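¿Por qué abriga una colcha?
Ciencia en casa. Para lectores de 9 a 12 años

Una colcha no produce calor. No tiene motor, ni pilas, ni resistencia eléctrica. El calor de una cama lo produce el cuerpo de la persona que duerme en ella. La colcha frena la salida de ese calor hacia la habitación.

El calor pasa siempre de lo más caliente a lo más frío. La piel está más caliente que el aire del dormitorio en una noche de invierno, de modo que el cuerpo pierde calor sin parar. Un material que dificulta ese paso se llama aislante térmico.

El aire quieto

El aire es un buen aislante, con una condición: tiene que estar quieto. Si se mueve, arrastra el calor consigo. Este movimiento se llama convección.

El relleno de una colcha está formado por fibras muy finas y enredadas. Entre ellas quedan huecos diminutos llenos de aire, y en esos huecos el aire apenas circula. Cuando una colcha se aplasta, pierde parte de ese aire y aísla menos.

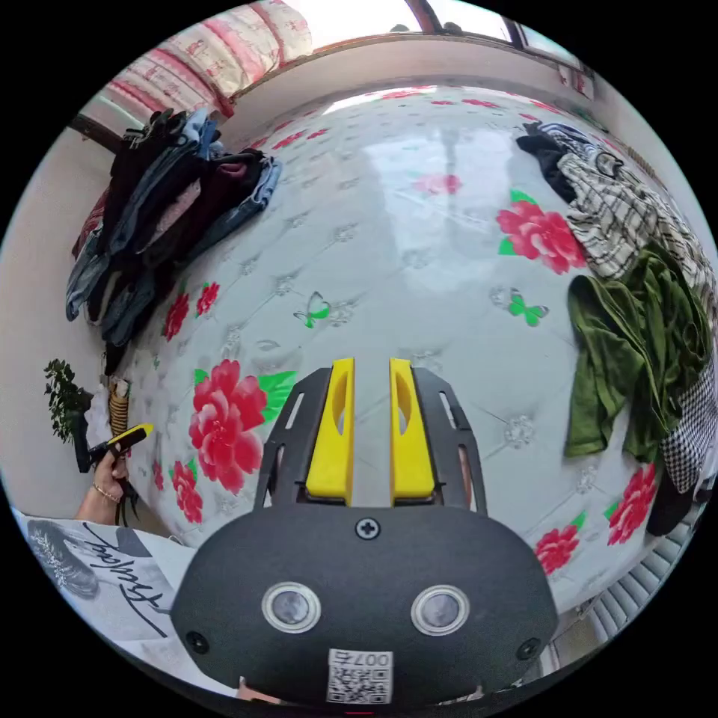
Colcha acolchada con peonías rojas y mariposas verdes.

Para qué sirve el acolchado

Muchas colchas tienen tres capas: una tela superior, el relleno y una tela inferior. Si las capas estuvieran sueltas, el relleno resbalaría y formaría bultos. Habría zonas gruesas y zonas casi vacías, y por las vacías se escaparía el calor.

Para evitarlo, las capas se unen en muchos puntos o líneas. Esta técnica se llama acolchado. Las uniones pueden hacerse con hilo o, en algunos tejidos sintéticos, con calor y presión. En cada unión la colcha es más delgada y aísla un poco menos. El fabricante debe elegir una distancia adecuada: si hay demasiadas uniones, el relleno no se hincha; si hay muy pocas, se desplaza. 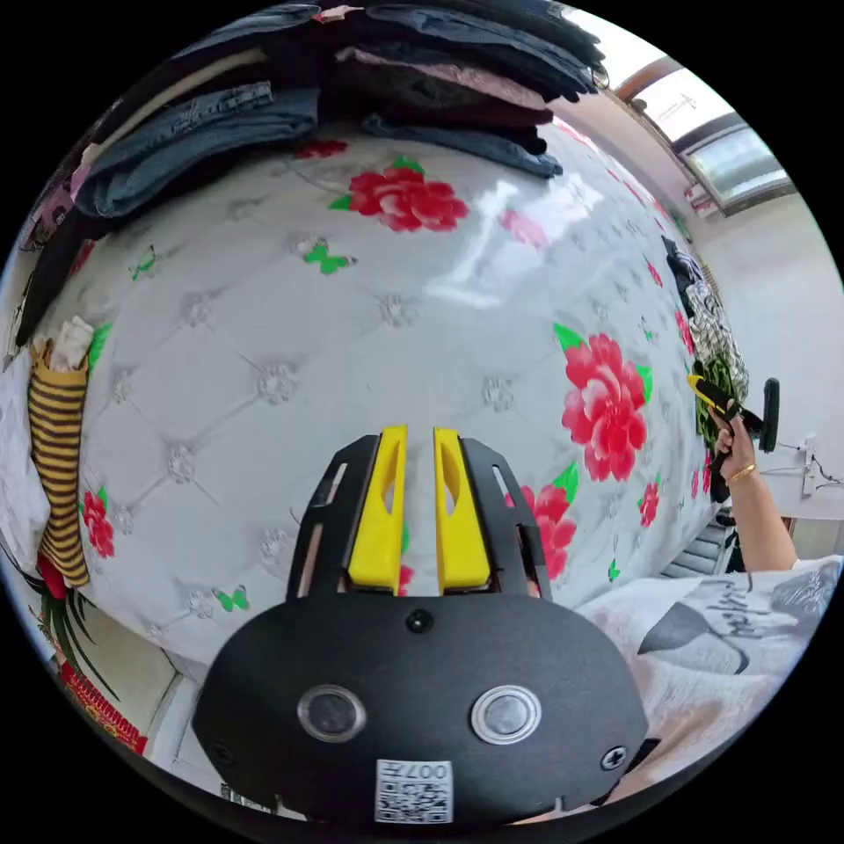
Flores, mariposas y rombos sobre un fondo brillante.

El gramaje

En algunas etiquetas aparece una cifra seguida de g/m². Es el gramaje, es decir, los gramos de relleno que hay en cada metro cuadrado. Un relleno de 80 g/m² es ligero. Uno de 200 g/m² contiene más fibra y, si el material es el mismo, suele abrigar más.

Experimento

Necesitas dos tarros iguales con tapa, una toalla, un termómetro de cocina y la ayuda de una persona adulta.

1. La persona adulta llena los dos tarros con agua del grifo a 50 °C y los cierra.
2. Envuelve uno con la toalla. Deja el otro sin cubrir.
3. Espera 40 minutos.
4. Mide la temperatura de cada tarro y anótala.

El agua del tarro envuelto debería estar más caliente. Repite la prueba con la toalla muy apretada y compara los resultados.

Vocabulario

Aislante térmico: material que dificulta el paso del calor.
Convección: transporte de calor por el movimiento de un líquido o de un gas.
Gramaje: masa de un material por cada metro cuadrado.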